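February 10, 2018

Open day at Skalten, 407 km on the odometer by the time I parked. Signed in, got a badge with my name spelled wrong, coffee from the machine by the stairs. Madhu Nigam ran the morning session. Esko Partanen was supposed to do the controls part but had a cold, so Elli Peltonen took his slides and skipped most of them.

The main item was the kitchen task set in Simeo, their simulator. One arm, one refrigerator, one object to fetch. Each policy gets 500 trials with the start pose of the arm varied. Training uses 1,000 recorded runs. Physics step is fixed. Madhu said contact at the door handle is the expensive part, and they spent most of March last year on friction values alone. I asked about the gripper model. Two fingers, position controlled, force limit set per task. No tactile input yet.

Lunch was soup. Talked to Aarne Väisänen about bearing suppliers. He still has not sent me the drawings.

Afternoon: back to the big monitor. Simeo view with the fridge door open, white arm in close, a red ball near the underside of the gripper, something orange and roasted-looking in the bin on the shelf.
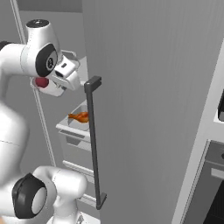
Does a policy trained only in simulation carry over to a real arm? According to Madhu, partly: reaching carries over with little change, but pulling on a handle needs more runs on hardware.

Sirkka Huttunen wants a two-page summary for Plikport. Left at four. Need to claim mileage and ask Elli for the skipped slides.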